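Pre-collection inspection checklist, two-arm table task (simulated)
Project: Viris
Site: Prultton
Checked: December 24, 2024
Sheet to be completed before each batch and kept with the batch log.

1. Scene loads without errors
Pass.

2. Tray, round container and white board all present on the table
Pass. The Timden scene file used to drop the board on reload. Not seen since the March update.

3. Table colour plain, no texture flicker
Pass.

4. Both arms return to start pose on reset
Pass with comment. The right arm took 2 resets to settle. Logged. If it happens again in the next batch, stop and report it before carrying on.

5. Joint limits switched on for both hands
Pass. Check this by hand. The status light on the panel only covers the arms.

6. Grip force cap set
Pass. Left and right caps are set separately, so read both values.

7. Stop key tested from the operator's seat
Pass. Tested with the headset on and off. Cable moved away from the chair wheels.

8. Operator break timer set to 30 minutes
Fail, then fixed. The timer was off. Wrist strain was reported in the last batch, so no one records without it.

9. Hand tracking matches the operator's fingers
Pass with comment. Thumb spread reads a little wide on the right. Acceptable for now — recalibrate if pinch grasps start to slip.

10. Test recordings made and played back
Pass. 3 recorded, all played back in full. Joint data and video line up.

11. Failed attempts kept and labelled
Fail. 4 attempts in the previous batch were deleted instead of being marked as failed. Drops and missed grasps are wanted in the set. Operators have been told.

12. Object start positions changed between recordings
Pass. Use the shuffle button and don't drag pieces by hand, as dragged pieces can end up slightly inside the table.

13. Free disk space checked
Pass.

Inspector's comments
Cleared for recording once item 11 has been confirmed with the evening operators. Item 4 stays open. Copy of this sheet to Hegazy with the batch log. 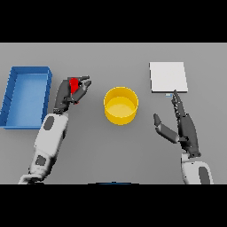
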